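Shoshana Gallagher
Thread on reading tables in bookshops, and why most of them are the wrong size. I fit out small retail interiors. Notes from a seating corner I've been revising since December. Long.

The corner is in a shop run by Adelmo Leone. He wanted seats where people could read a chapter before buying. He also wanted display space, and he wanted both functions on the same table. Every owner asks for this.

A round table has no natural front. That matters for display. On a rectangular table you put the books along the back edge and everyone understands which side is theirs. On a round one the stock drifts toward the middle within a day.

The fix we settled on: treat the far edge as the display side and leave the near half alone. The line is not marked. Staff hold it by habit. The sign goes at the far edge, and whatever is on display goes beside or behind it.

Sign cards. The shop uses upright cards in a small slotted wood base. I prefer these to acrylic holders. Acrylic throws reflections under downlights and collects fingerprints at exactly the height people look.

The slot has to be cut tight. If the card can rock, it leans, and a leaning card reads as an old card. We rejected the first batch of bases from Zarker for this. The second batch was fine. Put the card in once and leave it, though. Repeated swapping wears the slot.

Text size on those cards is a separate problem. Shops write them at a desk, at arm's length or closer, and then place them on the far side of a table. Print one, put it where it will live, sit in the chair. If you have to lean in, cut the word count before you touch the layout. 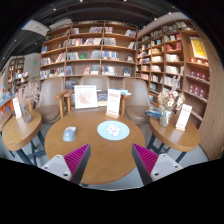

Color. The wood on this table is light brown and the chairs are taupe, so nearly any book cover stands out against them. Blues do particularly well. Adelmo had planned on a dark cloth. I talked him out of it. Cloth slides, it hides the table edge, and it needs washing.

Small desk goods are the other thing owners want on a reading table. A mouse and a printed mouse pad take up more room than their footprint suggests, because people pick them up and put them back somewhere else. Allow a hand's width of clear surface on each side.

My rule is that a flat item should lie flat. Mouse pads get rolled, clipped to hooks, or leaned on easels, and all three leave a curl. A round pad with a character printed on it needs no help from an easel. Lay it down and the print does the work.

Do not put the matching item on top of the pad. I know it looks complete. It also covers the print, and the print is what people are deciding about. Beside it is enough.

Framed pictures on the floor side of a display: acceptable if the frame is pale and the subject is simple. A branching motif on white holds up at a distance. Dense illustration turns to gray. Check it from the door.

The frame should not block the aisle view of the chairs completely. People look for a free seat before they look for a book. If all they can see is a chair back, they assume it is taken and keep walking. I have watched this happen enough to plan for it.

Chairs. The shop went with upholstered ones, rounded backs, wood arms between. I specified the fabric from Sallora, mid-range, tight weave. Taupe was the owner's choice and I did not argue. It hides dust. It does not hide ink.

Rounded backs cost you floor area. The curve pushes the widest point of the chair out behind the sitter, and the supplier drawing usually gives the seat dimension first. Measure to the outside of the back. Then add the space needed to get out of the chair without moving the table.

I got this wrong on the first layout. On paper it cleared. With real people carrying real bags it did not. Tormod Nygård, who installed everything, told me on the morning of the delivery that the row was too tight. He was right, and we pulled it out by 4 inches.

Arms between seats are worth the money. Strangers will sit next to each other if there is a hard boundary. Take the arms away and the middle seat goes unused until the shop is full.

Side tables. A smaller round one on metal legs does more for a reader than extra area on the main table. Bags and drinks go there, and the main table stays dry. Match the top to the main table and let the legs be a different color. Dark blue-gray is forgiving of scuffs.

On drinks: the shop sells none, and people bring them anyway. Vojtěch Slanina, who refinishes tables for us, puts a hardwax oil on the tops. It can be spot-repaired without stripping the whole surface. Lacquer looks better for a year and then you have one ring you cannot remove.

Budget, for those who always ask. The corner came to $2,988 including chairs, tables, sign bases, and finishing. Delivery was another $200. Labor is excluded, as is the chair we reordered in the wrong fabric. That was my error and my invoice.

Maintenance takes 20 minutes a week if it is done every week. Wipe tops, vacuum seats under the cushion line, square the signs, put the books back behind the sign. Check the leg bolts on the side tables monthly. Metal legs into wood tops work loose – threaded inserts slow this down but do not stop it.

Trinity Ostrowski asked whether a rectangular table would have solved the display problem outright. Yes, for display. For seating it would have put two people at the corners with nowhere for their knees. In a larger room I would use one of each.

Still open: lighting. The downlights are set for shelves, and a seated reader gets their own shadow on the page. I'm testing a wall fitting from Dvorak next. Will add measurements to this thread once it has been up for a month.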